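**Finish for a maple board that gets handled every day?**

**fatgate_mill** wrote:

Glued up a maple board last month and I need to pick a finish before June. It won't be used for food. It gets things set down on it and slid around all day, and it gets wiped with a damp cloth most evenings. Sanded to 220 so far. I have a can of Ramance hardwax oil and half a can of water-based poly. I don't want it to go yellow.
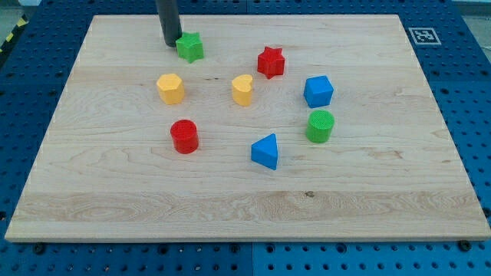
Budget is $40 if I have to buy something else. The shop runs cold until noon, so anything that needs a warm room to cure is a problem.

---

**ospina_oak** wrote:

Water-based poly, three thin coats, sand lightly between them. Oil will darken maple no matter what the can says. I did a counter with hardwax and it went the color of weak tea within a year.

---

**plainsawn33** wrote:

Disagree. Poly scratches white when you slide stuff over it, and then you have to sand the whole face to fix one spot. With oil you rub in a bit more where it's worn and you're done in 20 minutes. A little color is a fair trade.

---

**ospina_oak** wrote:

> Poly scratches white

Cheap poly does. A floor-grade one holds up fine. And he said he doesn't want yellow.

---

**gunus_bench** wrote:

Whatever you use, do both faces and the ends. I finished only the top of a maple panel once and it cupped enough to rock.

Also test on an offcut - the same glue-up if you kept any.

---

**fatgate_mill** wrote:

Kept two offcuts. I'll do one in each and wipe them down every night for a few weeks. Does wetting the grain first matter with the poly?

---

**ospina_oak** wrote:

Yes. Damp rag, let it dry overnight, then knock it back with 320. Don't skip the end grain.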